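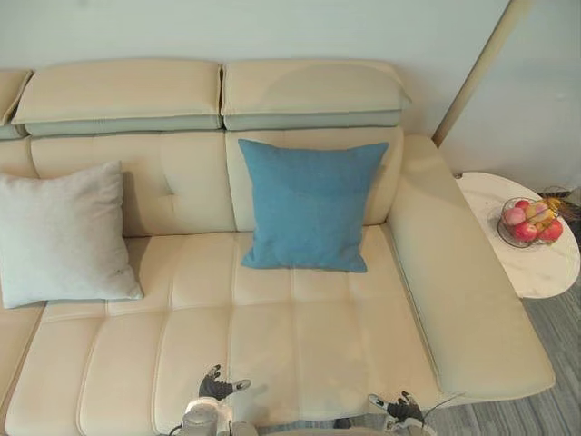 Section 6: Everyday Care and Dressing of Your Wurcombe Chaise Sectional

By now the heavy lifting is behind you, and we hope you have already had a good long sit! This section covers the small daily jobs that keep a cream leather sofa looking fresh, and it should take you only a few minutes once you have done it a couple of times.

1. Take all the throw pillows off the seat and set them somewhere clean. Check them over while you have them in your hands, and treat any little marks on the pale ones according to the sewn-in label.

2. Wipe the quilted seat with a soft, dry cloth, following the stitched channels first lengthwise and then crosswise. Crumbs do love those seams, so take your time.

Caution: Do not use the nozzle of a vacuum cleaner directly on the leather. A soft brush head is fine.

3. Bring each headrest to the height you like, using both hands, one near each end. Wipe the cushion and the band beneath it.

4. Plump the backrest cushions from the sides toward the middle. Soft creases around the tufting are natural in leather, and they are nothing to worry about.

5. Put the pillows back. We like a quiet color toward the end of the sofa and a brighter one, such as a teal blue, closer to the chaise, each propped upright with its bottom edge well back on the seat.

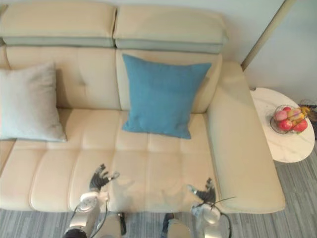

If a pillow keeps sliding forward, give its lower edge a gentle push toward the backrest and let the top lean by itself. You may want to turn the covers around every few weeks, especially in July, when the sun is strong and colors fade faster on one side.

6. Run your cloth along the chaise armrest and the rounded front edge of the seat.

Note: A side table may stand snugly against the outside of the armrest, but please lift it into place and don't drag it along the leather.

For replacement headrest cushions, quote part number 2981 when you write to Kutent customer care.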